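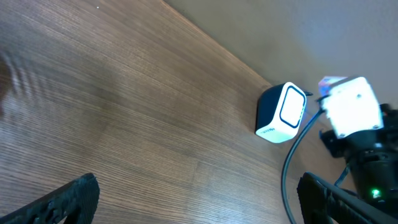

Ewan Yule wrote under the July review that the planner was never the weak part of Flikura, and that anyone testing version 2 should leave the path scores alone and look at what the segmenter does with a thin cable or a shiny bag. The point is fair, and most of the time for this review went on perception.

Flikura 2 is a grasp planning package from Kurkwood. It takes colour images from one or more wrist cameras, segments whatever is on the work surface, proposes grasps for a parallel gripper and hands a timed path to the arm controller. Depth input is optional. The version tested was the release dated Feb 12, 2025, with default weights unless stated.

Installation

The installer pulls in roughly 700 MB, most of it model weights. The control service starts without the graphical tool, as it should, and the two can run on separate machines. Configuration is held in a single text file with 116 keys. Many are documented only by their default value, and four of those I changed had no effect until the service was restarted. The log gives no warning of this.

Calibration

Hand-eye calibration has been moved to a separate program, Studano. It is better than the old wizard. It rejects poses that are too similar, shows the residual for each one and lets the user drop a single bad pose without repeating the set. The result is written in plain text with the units stated. Two-arm setups are supported, but each arm is calibrated in turn and the transform between the bases has to be entered by hand. An error there shows up later as a planner that refuses paths near the second arm for no visible reason.

Perception

Rigid objects with clear edges are handled well. Masks are stable from one image to the next, and strong glare on a varnished surface seldom produces a false object. Cables are still poor. The segmenter either joins a cable to the nearest object or drops it altogether, and in the second case the planner will route a finger straight through it. There is a "thin structure" option, off by default. Turning it on fixes most of the dropped cables and adds noticeable delay. 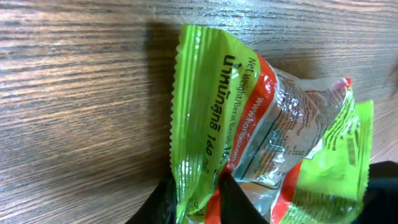 Film packaging is where version 2 differs most from the first release. The old segmenter split a packet wherever the printing changed colour, and the grasp scorer then treated each part as a separate object with its own centre. The new one merges regions that share a deformable boundary. The bright green packet with the orange-red bands is a hard case for it: the clear section between the printed panels is full of small highlights, and the wood behind is dark enough to make the green film look like an object on its own. With default weights the clear section was lost from the mask in some views and kept in others. Lowering the merge threshold kept it in all of them. The mask also has to be updated while the fingers are pressing into the folds, and for this the tracker must be set to "reseed", which the manual mentions only in an appendix.

Planning and control

Median time from image to first path was 280 ms on the desktop used for testing, with thin structures off. Paths are smooth and the speed limits are respected. The force limit on closing is global – it cannot be set per object class – so a setting chosen for soft packets also applies to hard plastic parts. Verhoeven, the package I use otherwise, has allowed this per class for some time.

Logging is good. Each attempt is stored with the mask, the candidate grasps and the score terms, and can be replayed offline against new weights. Replay is deterministic if the seed is fixed in the configuration file. It is not fixed by default.

Assessment

An upgrade is worth the trouble for users handling bags and packets who are prepared to tune the merge threshold. For rigid parts the gain over the first version is small, apart from Studano, which can be installed separately and reads the old calibration files. I would keep the thin structure option on for any bench with loose cables and accept the delay.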